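Foreign cash, bank letters and other paper that piles up: what works at my house

I used to keep our leftover vacation money in a cookie tin with the rubber bands and dead batteries. Then one September I needed to send money to my sister overseas, went looking for the tin, and found out two of the bills had been pulled from circulation. So I got organized (well, more organized!) and this is how I do it now.

Sort by currency before you sort by size

One envelope per currency, with the name of the currency on the front in big letters. Inside, bills flat and facing the same way. Coins go in a little zip bag, and I'll be blunt, most exchange counters won't take them, so spend those at the airport on a coffee or a magazine.

Write the rate on the envelope

Every time I change money I write down what I handed over and what I got back. Last trip I gave the Huet counter downtown 300 dollars and the receipt worked out to 291 once I'd backed out the posted rate. The sign said "no commission" in letters as tall as my hand. The fee is in the rate, folks! Now I check the mid-market rate on my phone before I leave the house and jot that down too.

Call two places

Dudance and Floseo are six blocks apart in my town and I've never once gotten the same quote from both. I ask, "If I bring you this much, how much do I walk out with?" and I don't let them answer with a percentage.

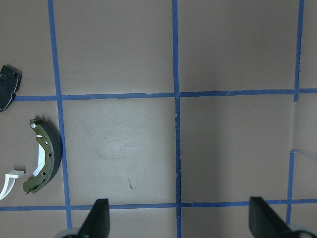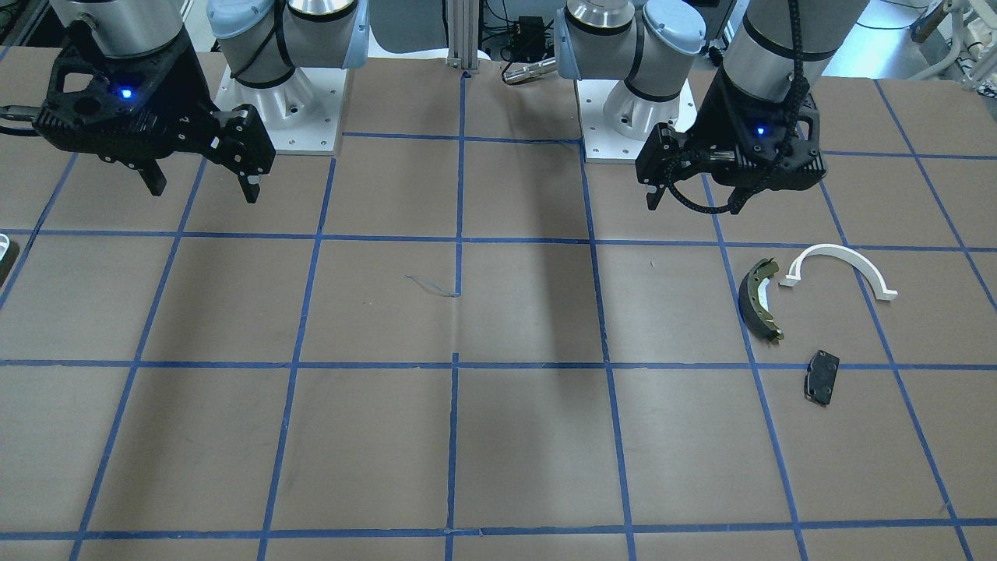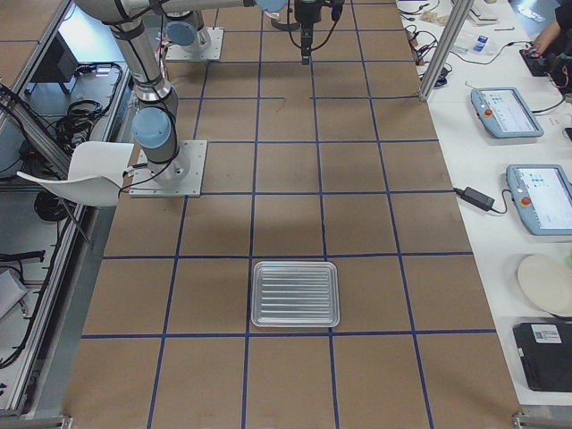
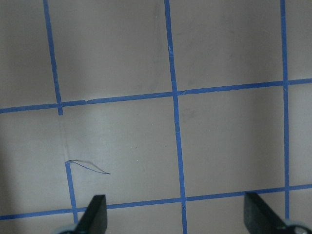 Blue tape, laid out in a grid.

Keep the slips with the statement

Exchange slips fade fast, especially the shiny thermal kind. I take a picture of each one the night I get it, then staple the slip to that month's bank statement. It took me one lost afternoon on the phone to learn this. I was arguing over a transfer of 2092 dollars and the slip I was holding was a blank white rectangle.

Don't store more than you'd hate to lose

My limit at home is 200, all currencies together. Anything over that goes back to the bank the next time I'm out running errands. Check your renter's or homeowner's policy too, as a lot of them cover very little cash and you might be surprised how little.

Read the boring letters

When my bank's parent company changed hands, the letter looked like junk mail and I almost recycled it. It had new wire fees on page three. I now have a tray by the kettle for anything with a bank logo, and I go through it while the water boils.

Damaged bills

A torn bill can often be swapped if you have more than half of it, but the rules depend on the country, so ask before you tape it. If it got soggy in the wash, press it between two paper towels under a cookbook overnight. I've saved a few that way. The Vomow branch near us won't look at foreign bills with ink on them at all, so keep your pens in a different pocket of your bag.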